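Cell technician (bouquet wrapping cell), Kiltach, Eltmont

Posted January
42 shares · 8 comments

Kiltach is looking for a technician to set up, look after and repair the Hukedeo cell at our Eltmont site. It is one cell with two arms on one table, and it is used for tying and wrapping bouquets. The post is full time and on site. You would report to Felicidad Dalisay and share a bench with Yuxi Cao, who writes the control software.

The cell has had no technician of its own up to now. Shuzhen Kang has kept it going alongside her other work and is moving to a different project in the spring. She will overlap with the new person for 8 weeks.

What the work is

Mornings start with the mounts. Both arms are fixed at the front of the table on one long strip, and the fixings work loose over a week of running. You check them with a torque driver, write the reading in the log and put a paint mark across any bolt you have had to move. If an arm has shifted, it has to be calibrated again before anyone uses it.

After that, cables. They run outside the arms, so there has to be enough slack for the elbow to fold fully and not so much that a loop drags over the flowers. Most of our stoppages have been at the connector by the wrist. You would be replacing these, making up new leads to length and keeping two tested spares for each side. Soldering on small connectors is a regular part of the job.

The grippers need cleaning after every session. Ribbon fibres get into the finger joints, and the glue on some wrapping papers leaves a film which changes the grip. Fingers are swapped after 500 wraps or sooner if they are marked. Measure the gap after a swap. It should be the same left and right, and at present it often isn't.

The table is reset between runs. That means ribbon ends and scraps cleared, vase and cloth put where the run sheet says, a fresh sheet of paper cut and the bouquet laid with its stems towards the front. It sounds like a small thing. It takes up a good part of the afternoon and you will be doing it yourself, at least on test days.

Repairs

You will be expected to take an elbow joint apart, change the motor or bearing and put it back without sending the arm away. We have a written procedure for the left arm. The one for the right arm is half finished and we would like you to finish it. There are 118 entries in the fault log so far and Lingyun Zheng can go through them with anyone who comes for interview. A fair number say only "restarted, ok", and part of the job is to find out what was really wrong.

Parts are ordered through Xiaoqing Cui. Small items usually arrive the same week. Joints take a lot longer, so the stock list needs to be right.

What we need from you

You should have worked on small electromechanical equipment for two years or more. Robot arms would be ideal but we have had good people from printers, sewing machines and lab instruments. You need to be able to read a wiring diagram, use a multimeter properly and crimp and solder to a decent standard. You should be able to follow a calibration script from the command line and tell Yuxi clearly what it printed when it fails.

Please also be someone who writes things down at the time. The log is on paper at the cell and is typed up at the end of the day.

Useful but not needed: basic Python, experience with serial bus motors, any time spent in floristry or packing. We can teach the ribbon work.

Hours and conditions

37.5 hours a week, start between 7.30 and 9.30 in the morning. One late session a month, finished by 8 in the evening, with the time given back. There is no home working for this post. The cell room is on the ground floor with step-free access, and it is kept cool, so bring a jumper. Anyone with a pollen or latex allergy should mention it and we will talk through what can be done.

Tools are provided. Some people prefer their own drivers and that is fine as long as they are the right size and stay in the building.

How to apply

Send a CV and one page about something you repaired: what the fault was, how you found it and what you would do differently. We read the page first. Photographs or sketches are welcome.

Interviews are in person and last half a day. There is a short talk, then a practical at the spare arm on the Jiang bench, where you will fit a wrist cable and set the slack. Expenses within the country are paid. Everyone who comes for interview gets a written answer.

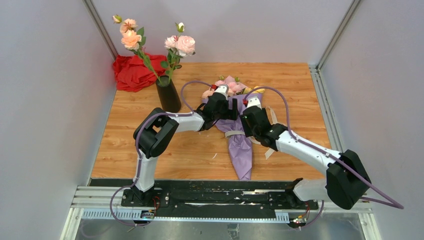
Felicidad Dalisay
Cell Lead, Kiltach

Both arms are in over the purple paper at the same time, with the grippers facing each other across the bouquet, and this is the position in which the slack matters most. The right-hand cable goes over the yellow flower on its way back to the forearm. Applicants who want to see the cell before they apply can write to me and ask for a visit.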